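## Anyone else go to the Statetti open day?

**kestrel_309** · Aug 14, 2018

Went with my brother-in-law. Short bus ride, free parking if you drive. They had 4 stations going. The arm sorting bolts was fast. The cloth folding was slow and I left before the end.

**mwharf**

Slow is generous. I watched it for 13 minutes and saw one towel. I don't see why they put that out front.

**Yi-chun H**

Cloth is hard, mwharf. Bolts don't change shape when you pick them up. Siu-ming Kong gave the talk at the folding table and said they work from recordings people make at home with a hand-held gripper. They had some 2661 of those so far.

**mwharf**

So a person does it first. Then it isn't automation yet.

**Yi-chun H**

Somebody has to show it. I tried the hand-held one and my wrist got tired quickly. Dark clothes on a patterned bedspread was the kind of thing he wanted more of. 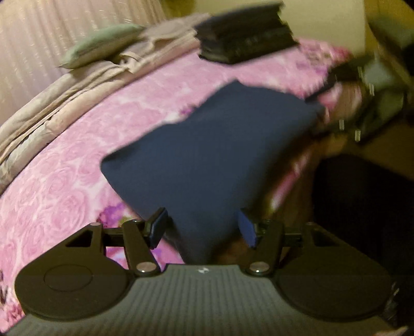 He also said the sleeves on shirts are still a problem, and they're sticking to flat pieces until March.

**kestrel_309**

Missed the talk. Did they say if there's another open day?

**Yi-chun H**

Not that I heard. There's a sign-up sheet at the Tosby desk.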